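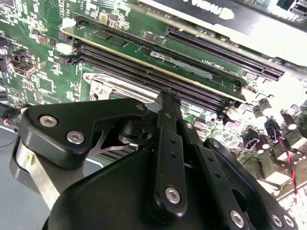
4.2 Sorting and resale of discarded desktop computers

The second part of the study looked at what happens to desktop computers after households hand them in. We followed 839 machines through the two drop-off sites in Furnlow and Yorath, starting in November and ending when the last unit had been sold, stripped or sent for shredding. Laptops and tablets were left out, as they go through a separate contract.

Staff at both sites use the same intake sheet. It asks for the age of the machine, whether it powers on, and which parts are missing. The sheet was drawn up by Benedetti for an earlier survey in Prestari and was changed only slightly for this one. We dropped the question on the original purchase price, which most people had left blank.

Almost 200 machines were sold whole. These were mostly office models that had come in batches from small employers, and they sold quickly in Yorath, where the shop is next to the drop-off counter. In Furnlow the shop is across town and stock is moved once a week. Several managers told us that machines waiting for the van were often passed over and later stripped for parts.

Among the stripped machines, memory was the part most often removed for resale. It is small, easy to test and easy to mail. Motherboards such as the one in Figure 3 were harder to place. Buyers wanted to know the exact model and whether the memory slots had been checked, and the sites did not always record this. A board with no test record usually went into the mixed metals bin, where it was paid for by weight.

Figure 3. Computer motherboard with memory slots.

Storage space also had a clear effect. The Furnlow site has 70 shelf places for tested parts and the Yorath site has 100. When the shelves were full, staff stopped testing and sent new arrivals straight to shredding – including machines that would have passed the intake check a month before. Neither site kept a written rule for this. The decision was left to whoever was on shift, and the answers we got about it differed between shifts.

Section 4.3 compares these results with the Nelel scheme, where parts are tested at a shared depot and the drop-off sites hold no stock of their own.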